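Speaker notes – our visit to the Skikex open day
Slot: 5 minutes, maybe a bit over if Henrike waves me on

Hello everyone, thanks for staying on after the coffee. I've been asked to tell you about the open day at Skikex in March. I went with Biljana Shehu, and she's sitting at the back, so she'll shout if I get anything wrong. (Pause, let her wave.)

Start with the building. Skikex have the top floor of the old Slaoui works, 138 steps up if the lift's out, and the lift was out! There's a stone over the door with 1773 carved in it, so you walk in under that and come out among the robots. I loved it.

They split us into groups and ours got Henrike Kröger, who runs the handling side. She began with the hand-held grippers. You hold one, you do a job with it, and the recording goes towards teaching an arm to do the same job. Everyday stuff on everyday desks – picking up, putting down, moving things over a bit.
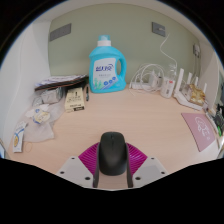
I had a go, of course. I thought it would be like using barbecue tongs and it really isn't. You keep wanting to turn your wrist the way you would with bare fingers, and Henrike kept saying "slower, slower" over my shoulder. My first 3 tries were hopeless. Biljana got it straight away, and I've heard about it ever since. (Look at Biljana.)

Then we moved next door for the arm itself, which they call Brollerel. Don't ask me why. It did a good run for the first group and then stopped dead halfway through ours, and I liked that they just left it stopped and talked us through the fault.

Somebody asked about cost. Henrike wouldn't give a figure, but she did say most of the money goes on people's time – all those hours of someone patiently moving things about.

(If time: the Skimaditz story, short version. Skip the bit about the van.)

They're running another open day in the autumn and they'll take groups from us. Put your name on the sheet by the door, and wear decent shoes for the stairs. Questions?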